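Section 4. Submitting a Local Permit Application

This section covers filing a retail cannabis permit application through the Tukance portal, used by the city clerk's office. It assumes you have an account and a confirmed zoning letter.

4.1 Before you begin

1. Sign in and open the Applications tab.
2. Select New Retail Permit. Do not select Renewal, even if the business held a permit under an earlier ordinance.
3. Enter the parcel number exactly as it appears on the zoning letter, including leading zeros.
4. Pay the filing fee of $299. The form stays locked until the payment clears.
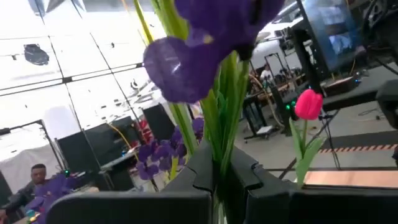
Note: The filing fee is separate from the annual permit fee of $565, billed after council approval. Neither fee is refundable once a hearing is set.

4.2 Uploading the site plan

5. Export the plan as a single PDF at 1:100 scale.
6. Mark all public entrances, the sales counter, the storage room and the waste area.
7. Draw the setback line to the nearest school, park or youth center. Measure from property line to property line.
8. Upload the file under Site Plan and wait for the green check.

Caution: Replacing a site plan after step 8 restarts the review period.

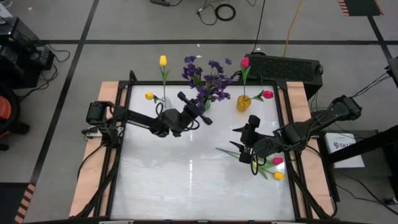 The floor plan is filed separately and must show everything fixed in place. List each counter and work table with its outside dimensions, and mark the surface finish. Equipment mounted at a station goes on the same sheet. A white table with a black metal frame and an arm on either side, for instance, is entered as one station with two attached items. Loose cables are not drawn. Use the Brutine symbol set or attach your own key.

4.3 Public notice

9. Download the notice from the Hearing tab.
10. Post it at the main entrance, facing the street.
11. Upload a dated photo of the posted notice within 2 business days.

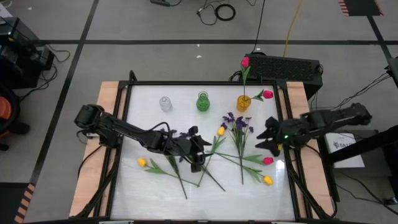 12. Mail copies to the owners on the address list. Keep the postal receipt -- the clerk may ask for it at the hearing.

Note: Applications still incomplete at the end of December are closed and must be filed again with a new fee.

4.4 Status codes

Received: payment cleared, no reviewer assigned.
In review: assigned to planning or police.
Held: a document is missing. See the Messages tab.
Set: hearing date confirmed.

For codes not listed, contact Enikő Gulyás at the permit desk and quote the 8-digit file number.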